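Home Notebook Entries Materials Search

Thursday, November 27, 2025
Posted by the Wusden bench

Glue line tests, second round. Same setup as July: beech lap joints, clamped overnight, pulled on the Esadley frame at the slow setting. The only change is the adhesive, Protach in place of the old hide glue batch.

The first joint let go at 1,601 newtons, clean along the glue, no wood fiber on either face. Too thin a coat, I think. The second held to 2,720 and tore wood for most of its length. Third one slipped in the jaws at 430 and doesn't count. I rewrapped the ends in emery cloth and put it aside for the next run.

Bench lights on for the whole session, heating off. The glue sheet wants a warmer shop than we keep in November, so the open time is probably longer than printed. Thermometer is still missing from the hook by the door.

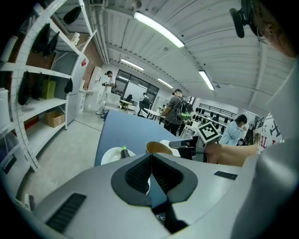 Reply from Esteves, in the margin: the thin coat may not be the trouble, and the faces on the first joint should be checked for planer glaze before blaming the glue. A light pass with 222 grit paper — or whatever is nearest on the rack — and then pull another from the same board.

Fair point. The first board came off the planer last week and sat. Cut two more blanks from it, one sanded, one left alone, both marked in pencil on the end grain. Clamps come off tomorrow morning.

Still to do: order emery cloth, zero the load dial, copy the July numbers into this book.

Contact the shop | Back to top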